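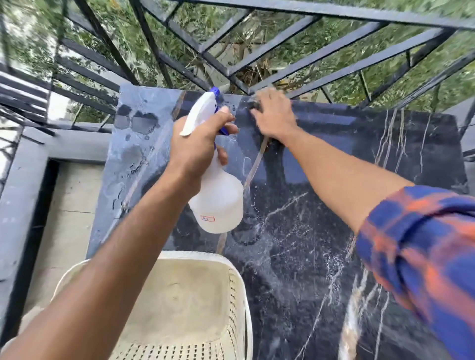
About Warnine

Warnine teaches household cleaning tasks to robots. We are based in Kelport, and most of our work starts with people doing ordinary jobs by hand while a camera records what their hands do. The recordings are used to train the software that runs our machines. One task we record is cleaning stone. A person holds the slab steady with one hand and works a spray bottle with the other, and both hands matter to us.

Posted 13th October, by Flora Lindsay
Filed under: Who we are / Visits and open days

Our open day

We open the workshop to the public every October. Last year 142 people came, mostly from Kelport and Oter, along with two classes from the technical school in Paterson. We run the day in groups of no more than 30 so that everyone can get close to the bench.

Each visit takes roughly an hour and begins with the recordings. Visitors watch a few minutes of a cleaning task, and one of our staff stops the playback at the points where a robot tends to have trouble. Squeezing a trigger while keeping the bottle aimed is one of them. Dark polished stone is another, as water and reflections can look very much alike to a camera.

After that we move to the bench, where our two-armed machine tries the same kind of task. It is slow. It sometimes misses the trigger and has to start over, and we let it. Visitors can then put on a head camera and record a task of their own. We delete these recordings at the end of the day unless the visitor signs a form letting us keep them.

What we have so far

Our library holds 3422 recorded tasks. Kitchens and bathrooms make up most of it. Stone and tile came later, and we are still adding to that part.

Visiting us

The open day is free, but please book by email and tell us how many are in your group. Schools can ask for a separate weekday visit. Children under 12 need an adult with them, and long hair should be tied back at the bench. Parking is behind the building, off the Oter road.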